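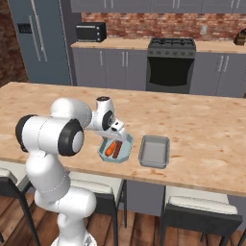

Omell Countertops: Frequently Asked Questions

Last updated January 2018

What kinds of wood do you sell?
We stock maple, white oak, walnut and cherry. Other woods can be ordered through our shop in Zernwood, but they take longer and we can't take them back.

How long can a single top be?
Island tops up to 12 feet are made in one piece. Anything longer is shipped in two sections with bolts for the joint. The joint should not fall over a sink or a dishwasher.

How long does an order take?
Stock sizes leave the shop in 8 business days. Custom sizes take 41 days from the date you approve the drawing. If you change the drawing after that, the count starts over.

What does a top cost?
A stock maple island top is $669. Walnut in the same size costs more. Use the price sheet for the current numbers. Sink cutouts are $57 each. Delivery is not included.

Do you install?
Only within the Zernwood delivery area. Outside it, any cabinet installer can do the job. The screws must go through slotted holes so the top can move with the seasons. Tops that have been glued down to the cabinets are not covered if they split.

What finish should I choose?
Oil is the usual choice if you plan to cut on the surface. It scratches, but you can sand out a mark and oil it again yourself. The hard finish, sold under the name Bundico, needs less care. Do not cut on it. Once it is damaged, the whole top has to be sanded and recoated.

How often do I oil it?
Once a week for the first month, then once a month for the first year. After that, go by how it looks. If water soaks in and leaves a dull patch, oil it. Use food-safe mineral oil. Olive oil and other cooking oils go bad and start to smell.

Can I put hot pans on it?
No. Use a trivet, even for a short time. This applies to both finishes.

How do I get a black stain out?
Black marks usually come from wet iron or steel left sitting on oak or walnut. Sand lightly along the grain with 220 grit, wipe clean, and oil again. Deep stains may need a wood bleach that contains oxalic acid. Try it on the underside first and wear gloves.

My top has a small crack at the end. Is that normal?
Hairline cracks can show up in winter when the heat is on, and most close by July. If you can fit a business card into the crack, send us a picture and your order number.

Can I get a sample?
Yes. Each sample is 4 by 6 inches, with oil on one half and the hard finish on the other. Ask for sample set 508 to get all four stock woods.

Can I return a top?
Stock sizes can be returned within 30 days if they have not been cut, drilled or oiled. Custom tops can't be returned. You pay the return freight.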